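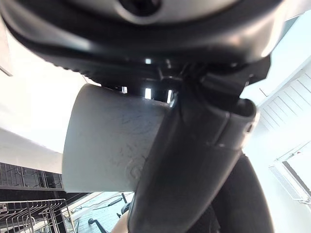

EVENT PLANNING II / COURSE HANDOUTS

Unit 6: Building the Wedding Day Timeline

Instructor: Siham Dabbas
Revised August 1, 2018

Read this before the seating chart workshop. It replaces the older timeline handout, which assumed a church ceremony and a hall in the same town. Most of the weddings you will work on in this course happen at a single site.

6.1 Start from the fixed times

Every wedding has a few times that can't move. Write these down first. They are usually the ceremony start, the officiant's departure, the kitchen's serving time, the end of amplified music, and the hour when the venue must be empty. Sunset is also fixed, and couples forget it. If they want portraits in evening light, look up the sunset for the date and the town and work back 45 minutes.

Everything else is placed between the fixed times. Do not begin with hair and makeup and work forward. Students who do this tend to end up with a dinner that starts too late.

6.2 Our working case

We will use the Ferraro wedding for the rest of the term. Details you need:

Date: a September wedding, outdoors with an indoor backup
Venue: Villex, a converted dairy barn with a meadow behind it
Guests: 156
Flowers: Flolura
Rentals and tent: Dramura
Ceremony: 4:30 p.m.
Music off: 10:30 p.m.
Venue empty: midnight

The couple has asked for a short ceremony, a long cocktail hour, and a seated dinner with three courses. There are 80 guests coming by bus from the hotel and the rest are driving themselves. The venue's parking lot is a field, and the walk from it to the ceremony site takes seven minutes at an easy pace. Allow more for older guests and for heels on grass.

6.3 Arrivals

The invitation time is the ceremony time. Guests will start to arrive half an hour before it and a few will come earlier. Buses should unload 25 minutes before the start. If one bus makes two trips, the first group needs somewhere to sit and something to drink, and that has to be on the catering order.

Plan for the ceremony to begin ten minutes late. Put the printed time on the guest version of the timeline and the real time on the vendor version. Keep the two versions in separate files. I have seen the vendor version go out to a bride's aunt. 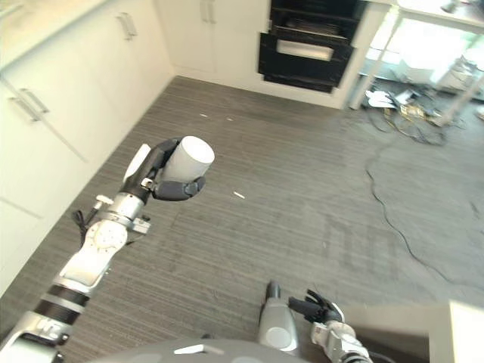

6.4 Ceremony to dinner

A civil ceremony with two readings runs 20 to 25 minutes. Add five for the walk out. Family photographs come next, and they are where most timelines fail. Allow three minutes for each grouping. The Ferraro family list has 14 groupings, so that is 42 minutes before the couple has had a single portrait alone. Ask the couple to cut the list or move part of it before the ceremony. Give one relative from each side a copy of the list so someone who knows the faces can call people over.

Cocktail hour should not run past 90 minutes. After that guests get hungry and the bar bill climbs. Invite people to their seats 15 minutes before the first course. Moving 156 people from a meadow into a barn takes longer than you expect, and the bar has to stop serving outside or they will stay there.

6.5 Speeches

Ask for names and lengths in writing. A speaker who says five minutes will take eight. Never place more than two speeches in a row, and check with the kitchen before putting any between courses. Beef does not wait well. Fish waits worse.

6.6 Budget note

Overtime belongs on the timeline too. In our case the venue charges $600 for each hour past midnight, and the band's extra set is $1,199 with travel included. Mark the decision point for both at 9:30 p.m. and name the person who is allowed to say yes. It should not be the couple.

6.7 Exercise

Draft a vendor timeline for the Ferraro wedding from first delivery to last truck out. Use 15-minute steps before the ceremony and ten-minute steps after it. Show the rain plan in a second column, including the latest time the call can be made. Dramura needs four hours to put up the side panels.

Bring two printed copies to the workshop. One will be marked up by your partner and the other stays with me.

Reading for next time: Unit 7, Floor Plans and Table Sizes, first half only.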